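**Pronen 54 Floor Tile Sealer**

Pronen 54 is a clear, water-based sealer for unglazed ceramic and stone floor tile. It soaks into the surface and dries without a gloss, so the floor keeps its color. It can be used in kitchens, hallways, laundry rooms and covered porches.

- Item number: 364
- Finish: matte, clear
- Coats: 2
- Coverage: 255 square feet per can, one coat
- Cleanup: soap and water

The can is steel with a screw cap. Order a second can for any room over 125 square feet, as the first coat on older tile takes up more sealer than the second. 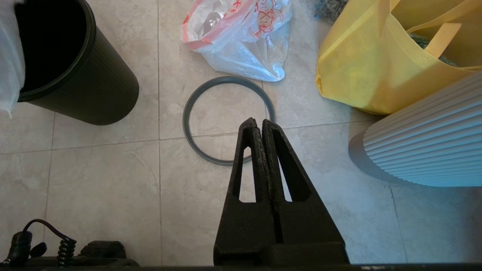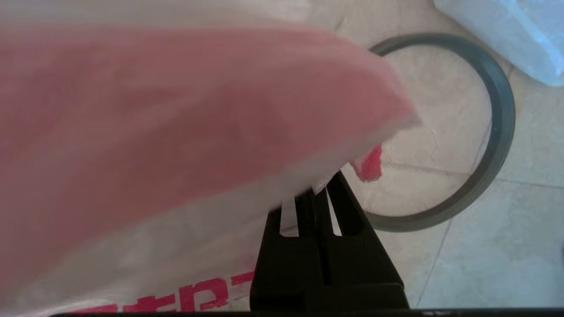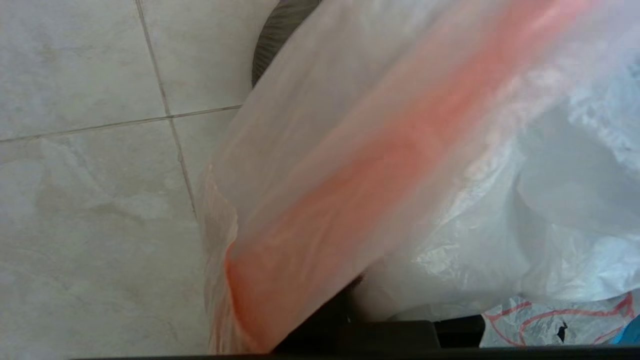

Text: Charvát

**Before you start**

Sweep the floor and wash it with a plain cleaner that leaves no wax. Rinse, then let the tile and grout dry overnight. New grout needs a full week. Old sealer has to come off first, and Prusto Stripper works on most kinds.

**Applying**

Pour a little into a tray and spread it with a flat pad, working back toward the door. Wipe up anything still standing on the tile after ten minutes. Leave four hours between coats. Light foot traffic is fine the next day, but keep rugs off for three days.

Glazed tile and polished stone won't absorb it. If a drop of water sits on the tile and doesn't darken it, use Zudier Grout Guard on the joints only.

**Storage**

Keep the can closed and above freezing. An opened can should be used by the end of the season. We don't ship this item in freezing weather, and back orders go out in April.

Page updated 22 December 2018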